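We use cookies to keep you signed in and to see which pages get read. Accept all | Manage settings

Work is bringing in pickup robots, what happens to the prep crew?

posted by marlowe_k, Feb 10, 2021
14 comments | 36 shares

Hi all. Long one, sorry, typing on break.

I work for Pirkus, we do turnovers and housekeeping for furnished apartments, mostly high-rise, families on longer stays. I'm a crew lead, been on the prep side the whole time. Prep is the part before the vacuum and the mop: stuff off the floor, toys, wrappers, socks, whatever got left. Then the cleaners come in behind us.

Management has signed for a trial of arms on wheeled bases that do floor pickup. Supplier is Tidora. Trial starts in June in one building, the Ambrosio, and if they like it it goes to the rest. Contract covers 417 apartments total so this is not small for us.

What we got told at the meeting: no layoffs "during the trial period", prep people will become "room supervisors", one person watching up to 3 machines on different floors from a tablet. Same pay grade. No word on what happens after. No word on hours either, and hours is what my crew cares about. Half of them are part time and they pick up extra when a turnover runs long. If the machine does the long part where do the extra hours go.

Also who gets blamed when it throws away a kids toy? Right now if something goes missing it's my name on the sheet. I can live with that because I know my people and I know what they picked up. I don't want my name on what an arm did two floors up.

So, anyone been through this? What changed for real, what should I be asking for before June and not after. I have a sit down with the ops manager coming up and I'd like to walk in with a list. Non union, if it matters. Texas.

Thanks, back to it.

Share | Save | Report

3 replies

Jacinto Meléndez

Been through it. Different company, same idea, ours were from Jendurach and we did short-stay units plus some regular family homes. I was prep, then the "supervisor" thing, now I train people on it. Writing fast so forgive the mess.

First thing, the job doesn't go away as quick as they say. It moves. Before, I'd walk in a living room and be done with the floor in a few minutes without thinking about it. With the machine in there you're doing other stuff. Moving cords. Opening curtains or closing them, ours hated strong sun on a pale carpet. Deciding what counts as trash. Patterned rugs were the worst for us, small things on a busy pattern got missed or it would go for a flower that was part of the rug. They get better at it but somebody has to check, and that somebody is you.

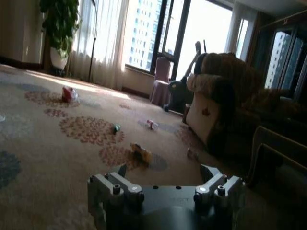
Does the person watching the machines need to be in the same apartment?

Depends on what the supplier and your boss agree to, but push for same floor at least. At our place it started as same room, then same floor, then one guy on a tablet in the lobby, and the lobby part went bad. A stop button is no use if you're an elevator ride away. Get the distance in writing before the trial, with who is allowed to change it.

On the toy question. This is the big one in family places. A crumpled wrapper and a crumpled little toy are pretty much the same thing to a machine that's guessing, and to a tired person too. What worked for us: nothing goes in the trash off the machine. Everything it picks up goes in one bin, bin stays in the apartment, a human sorts it. Takes maybe a couple minutes. Complaints went way down after that. And the sheet got a second line, so there's one signature for who sorted the bin and a seperate one for who ran the machine. Ask for that second line. Small thing but it saved my neck twice.

Hours. Ok. Truth is extra hours dropped for us. Not the base, the extra. The long messy turnovers were where people made their money and those were exactly the ones management wanted the robot on. We asked late and got a minimum shift length, so if they call you in you get paid for it even if the thing finishes early. Should have asked before the trial. Once the new schedules were up it was way harder to move anybody.

Also training. Ours was one afternoon and a PDF. If they call you supervisor then you should be trained like one, paid time, and you should know how to stop it, how to move it by hand, and what to do when it has something in the fingers and won't let go. That last one happens. Don't let people yank on it. We had a girl pinch her hand good doing that, nothing broken, but still.

My list if I was walking in there:

same floor rule, in writing
bin sorting time counted as paid work
two lines on the sheet
minimum shift
who fixes it when it's down, and do we still get the full prep time to do it by hand that day
a review date with somebody from the crew in the room

The down days thing bites. Machine's out, nobody added the prep time back, crew is expected to do the floor by hand on the robot schedule. Had that for weeks.

Not all bad by the way. My back is better. I used to bend for hours, under armchairs, behind side tables, little pieces everywhere. Two of the older folks on my crew stayed on longer than they planned to. I'd still rather have it than not, I just would have done the talking earlier.

22 people found this helpful | Reply | Share

dustpan_dee

they always say no layoffs during the trial. read that again, DURING. get your resume together. my cousins warehouse did the same with the floor scrubbers and the crew was smaller by the next year

3 people found this helpful | Reply | Share

tollhouse77

Coming at this from the other side, I schedule crews (offices, not apartments) so take it for what it's worth.

Couple things to add to what Jacinto wrote, he covered most of it.

Ask what they're measuring. If the trial is only judged on minutes per apartment, your crew will look bad or the robot will, and either way it's a fight. Ask them to track call-backs too, meaning how often somebody has to go back in because of a complaint or a missed spot. That's the number owners care about and it's usually where an experienced prep crew looks good.

Ask about the cameras. These things have cameras on them, sometimes right by the gripper, and they're going into peoples homes. Who sees the footage, how long is it kept, is it used to check on the crew. We had a mess with that on a much simpler machine. People found out months in that the clips were being used to time their breaks. Trust was gone after that and two good ones quit. If the answer is "only for improving the product" then fine, ask for it on paper.

And tell the families. Someone living there with kids should know a machine is coming in, on what day, and that they can say they want a person. Some will. Keep a person on for those, that's hours for your part timers right there.

One place I disagree with Jacinto, I wouldn't go in with the whole list. Ops managers glaze over. Pick 2 that you won't move on, probably the minimum shift and who signs for what, then bring the rest as "questions from the crew". Leave a copy behind with the date on it.

Pay grade: if the title changes the description should change. Ask to see the written job description for room supervisor. If there isn't one yet, offer to help write it. Sounds like extra work, it is, but you get to say what's in it. Things like carrying the unit up stairs or charging it after shift, those end up on your crew by default if they're not written down as somebody's.

Texas non union, you can't force much. You can still ask, and a group asking together goes over better than one lead by herself or himself. Check with your state workforce office if the hours get cut hard, partial unemployment might be a thing for your part timers. Not a lawyer.

9 people found this helpful | Reply | Share

marlowe_k

Thank you, this is more than I got from the meeting. Second line on the sheet, didn't even think of that. And the down days.

Asked about cameras today at shift change and the site manager said he'd "find out" so that's going on the list too. Two of my crew want to come to the sit down with me, I'm gonna ask if thats ok.

tollhouse, no job description exists as far as I can tell. I'll offer to write it. Jacinto did you guys get paid for the time spent charging and wiping the thing down?

Reply | Share

Jacinto Meléndez

Not at first. Then yes, a flat amount of time per shift added on the end. Put it in yours from the start. Wiping the fingers takes longer than you'd think, crumbs and carpet fuzz get in at the joints. Have them give you the right brush for it too, we were using a toothbrush somebody brought from home.

Reply | Share

Get the weekly roundup of workplace threads in your inbox. Enter your email to subscribe. Unsubscribe any time.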